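The Slow Part of Teaching an Arm

March 2025

We use cookies to remember your preferences and to measure how our pages are read. By continuing you accept our cookie policy. Manage settings

Most of the work of teaching a robot arm to move a cup is done by a person sitting in a chair. At Huvano, a small automation firm in Kistdale, the chair is next to a desk, the arm is clamped to the desk, and the person in it is usually Fahad Kazmi. He has two ways of showing the arm what to do. In the first he holds the arm by the wrist and pushes it through the motion while the motors go slack. In the second he moves a smaller copy of the arm, called the leader, and the working arm follows it joint for joint.

Huvano started with the first method. Kinesthetic teaching, to give it its textbook name, needs no extra hardware. The controller compensates for gravity, the operator drags the gripper to the cup, closes it with a button, drags it to the target and opens it again. Joint angles are logged throughout. Played back, the log reproduces the path closely enough for the cup to be moved, provided the cup is standing in the spot where it stood during recording.

The difficulty comes when the recording is meant to train a policy instead of being replayed. A policy learns from camera images as well as joint angles, and in hand-guided demonstrations the images contain a forearm. The network has no reason to ignore it. Kazmi's early models behaved well in validation, where the forearm was also present, and drifted on the desk, where it was gone. There is a second problem with force. A person holding the wrist supplies part of the push and damps part of the shake, and none of that appears in the motor currents.

Remote control removes both. The operator's hands stay on the leader, out of view, and every motion the follower makes is one its own motors produced. The price is feel. The leader at Huvano has no force feedback, so the operator judges contact by eye, and closing on a hard object takes practice. Kazmi reckons a new operator needs 45 minutes before the recordings are worth keeping. The earlier ones are full of short stops just above the object, where the operator is deciding whether the fingers have cleared the rim. A policy trained on those will stop there too, sometimes indefinitely.
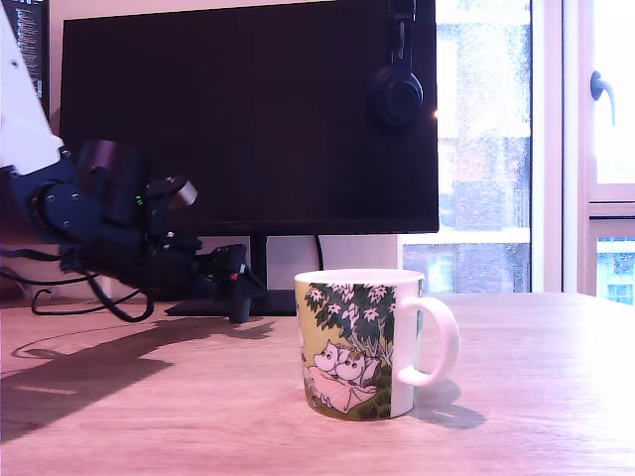 A mug is a harder object than it looks. It can be taken by the rim, by the body or by the handle, and each grip calls for a different approach angle. If the demonstrations mix all three without any pattern, the policy may average them and send the gripper to a point between the handle and the wall of the cup, where no grip exists. Newer model types cope better with several valid answers, but they need enough examples of each. The rule Huvano settled on is plain: one grip per data set, written at the top of the task sheet, and any recording that breaks it is thrown out.

A full set for a single pick-and-place task is 300 demonstrations. The object is moved and turned between recordings according to a printed list, which Kazmi introduced after noticing that people left to themselves put the cup in the same few places. They favor the center of the reach and they turn the handle toward themselves. Policies trained on those sets failed at the edges of the desk, in the regions no one had thought to visit.

Each recording lasts 12 seconds if it goes well. Resetting the object takes longer than that, and so does checking the file afterward. The checks are mostly for dropped camera images and for lag between leader and follower. Lag is treated strictly. If the follower trails by a noticeable amount, the operator begins to lead the target, the way one steers a boat, and the recorded action no longer matches what the camera shows at that moment.

Light gets its own line on the sheet. A desk by a window changes through the day, and the arm's own shadow moves with it. Abreu, the integrator that supplies Huvano's fixtures, recommends closed blinds and a fixed lamp. Huvano did it that way until September, then stopped. The trained policies were going to sites with windows, and the data collected under the lamp did not carry over. Sets are now split between morning and afternoon, with the session noted in the file header. Training takes more data to reach the same result and the result holds up better when it is moved.

Cables are a smaller matter that takes up a surprising share of the log. A loop that hangs low under the arm can brush the work surface or catch at full extension, and the tug shows up as a jerk in the wrist joint. Tying everything down tight causes the opposite trouble, a cable that runs out of slack near the end of the reach. The remedy is to route it, run the arm through its full range, and route it again.

The software side is less settled. Huvano records with Puner, a logging package that stores camera streams and joint states against a common clock. It does that job reliably. It has no good way to mark a demonstration as partly usable, so a recording with a clean grasp and a clumsy release is either kept whole or lost. Kazmi keeps a separate spreadsheet of cut points and trims the files by script. The first set trimmed this way started at 325 recordings, the surplus being there to absorb rejects.

Whether hand guiding still has a place depends on the task. For fixed waypoints, machine tending and anything that will be replayed as recorded, it is quicker to set up and easier to explain to a shop-floor operator. Huvano still uses it to teach home positions and safe retreat paths. For tasks learned from images, the leader arm has replaced it entirely.

The next item on Kazmi's list is correction. The policy drives, the operator watches with a hand on the leader, and takes over when the gripper heads somewhere wrong. Only the takeover is added to the training set. The method gathers examples from the states in which the policy fails, which a tidy set of demonstrations seldom contains. It also requires the leader to match the follower's pose at the moment of takeover, or the arm jumps. For that the leader needs motors of its own, and the one on the desk at present has only encoders.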